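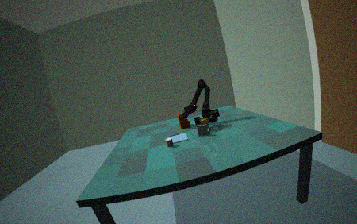
How to Stop a Table from Wobbling

Every household has a wobbly table, and every household has a folded piece of cardboard that lives under it. The cardboard works until somebody vacuums. Then it gets refolded, a little fatter, and the table now rocks in the other direction.

You can fix this properly in an afternoon with tools you probably own. I have done it to kitchen tables, a workbench, a desk my brother-in-law built out of spite, and one very long dining table in a rental in Arnora that had been propped on a paperback for so long the paperback had taken on the shape of the foot.

What you need

A flashlight
A screwdriver and a wrench that fits whatever bolts are under there
Wood glue
A pencil
Playing cards you don't care about
Sandpaper, medium grit, and a scrap of flat board to wrap it around
Felt pads or screw-in adjustable feet
A helper, or a heavy bag of something

Find out whose fault it is

Start by moving the table. Pick it up, turn it a quarter of the way around, and set it down on the same patch of floor. Push on the corners. If the same leg still lifts, the table is at fault. If a different leg lifts, and it is the one now sitting where the old trouble spot was, your floor is at fault and you may stop blaming the furniture.

If it wobbles in both positions but in a way you can't make sense of, congratulations, you have both problems. Fix the table first. You can't sand a floor down to suit a table, although I met a man at the Cirkska flea market who claimed he had.

A long table won't always fit turned sideways in its own room. Take it to a garage or anywhere with a poured slab. Garage floors slope toward the door, but they tend to slope evenly, and an even slope won't make four legs rock.

Rocking or swaying

These get lumped together and they shouldn't be. Rocking is when one foot leaves the floor. Swaying is when all the feet stay put and the top moves anyway, like someone on a boat pretending to be fine. Rocking is a length problem. Swaying is a joint problem, and no amount of felt will help it.

To check, put your palms flat on the top near one end and push sideways, slowly, while your helper looks at the feet. If the feet are still and you are moving, go to the next section. If a foot taps, skip ahead to the cards. If your helper says "what am I looking at," get the bag of something and kneel down yourself.

Tighten what can be tightened

Clear the top, spread a blanket on the floor, and turn the table upside down. Get a second person for this. I own a dent in a hallway that explains why.

Look at where each leg meets the frame. On most store-bought tables there is a metal plate across the corner with a bolt through it and a nut on the end. The nut has been working its way loose since the day you put the table together. Snug all of them up a little at a time, going from corner to corner, and then go around again. Stop when the wrench resists. The plate is held by small screws in soft wood, and a heroic last turn will pull them right out.

If a screw spins and never bites, the hole is stripped. Take the screw out, dip a couple of wooden toothpicks in glue, push them into the hole, snap them off flush, and leave it overnight. Then drive the screw back in by hand. This sounds like something off the back of a cereal box, but the oldest repair I did this way is still holding.

Older tables have no plates at all. The legs are glued into the frame, and if one moves, the glue has given up. Wiggle the joint apart as far as it wants to go, scrape out the old glue (it comes off in amber crumbs and gets in your socks), work in fresh glue, and clamp it. No clamp? Loop a rope around all the legs and twist it tight with a stick. Leave it until the next day even if the bottle says you needn't. The bottle has never met my dining table.

Some long tables sway because there simply isn't enough frame under there. A diagonal brace at each corner helps a lot. Cut short pieces of scrap lumber with angled ends, glue them, and screw them in where knees won't find them. Check the screw length before you start. A screw coming up through the tabletop is a memorable way to finish the day.

Measure the gap with playing cards

Turn the table back over and set it where it actually lives. Press down on the two corners that stay put. Slide cards under the lifted foot, one at a time, until the rocking stops and starts to feel like it might come back the other way. Take one out. That stack is the thickness you are missing.

Mark the short leg with pencil, somewhere low and on the inside. You will think you can remember which one it was. You will turn the table over and you won't.

I used to do this with folded receipts. Then I bought a set of feeler gauges, used them twice, and went back to cards, which come in a handy box and have never needed oiling.

Make up the difference

For a thin gap, a felt pad is plenty. Buy the kind with a nail or a screw in the middle. The stick-on kind migrates. I bought a bag of Gullus stick-on felts one December and have been finding them in other rooms ever since. Put pads on every foot, with the short leg getting the thicker one. Put a pad on only one foot and the table will slide from three corners and drag from the fourth.

For a bigger gap, or a floor that is at fault, use adjustable feet. Drill a hole straight up into the center of each leg, tap in the threaded insert, and screw in the foot. Go slowly with the drill and wrap tape around the bit to mark your depth. Once they're in, you can turn a foot by hand any time the floor changes its mind, and old floors do.

Sanding the long legs down is the last choice. People love it because it feels like carpentry. It is also how a dining table becomes a coffee table, a sliver at a time. If you must, figure out which diagonal pair is long, wrap the sandpaper around your flat board, take off a little, and test on the floor every few minutes. Keep the board square to the leg or you'll round the foot over and it will rock all by itself.

Check it with weight on it

Put the usual load on the table and lean on it the way you lean when you're reading something annoying. Sit at each side. Put a glass of water near the middle and bump the edge with your hip. The water will move a bit. The table shouldn't.

If it creaks, that is a dry joint, and a rub of candle wax where wood meets wood usually quiets it down.

Go back over the bolts after 42 days or so, or whenever you next drop something under there and are on the floor anyway. New glue and new feet settle, and one more small turn of the wrench generally takes care of it.

Keep the cardboard. The washing machine will want it.

Text by Damian Bednarek | Contact: Vestergaard Home Pages, Box 982, Arnora | Copyright, all rights reserved | Back to top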